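3.2 Building the hand gripper at home

I put the gripper together over two evenings on the same table we eat at, so please don't picture a proper lab. The design started from Rumlow, an older hand-held tool that Joelle Nseir built at the Rustley shared workshop, and I kept her parallel-jaw linkage pretty much whole. What I changed was the pads! Hers were smooth and fruit kept sliding out when I tilted my wrist, so I glued on a textured blue covering (it took 3 tries to get one side straight, and I'm still a bit proud of it).

The linkage went together fast once I stopped overtightening the pivots. If the screws are too snug the arms bind halfway, and if they're too loose the pads close crooked and push the fruit sideways. I ended up backing each one off a little at a time and squeezing the thing in my hand until both sides moved alike. Joelle does this by ear, she says, which I can't do yet.

For test objects I just used fruit, mostly because we always have some. I ran 22 grasps on a Thursday, 4 of them with a lemon, and those were my favorite: the peel is pitted and the ends are pointy, so where the pads land matters a lot. I went for the long way across, with the lemon lying on its side and one tip against the left pad (Figure 2).

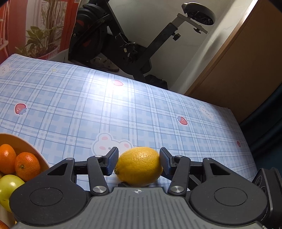
Figure 2. The gripper holding a lemon sideways above the plaid tablecloth.

3.3 Recording the grasps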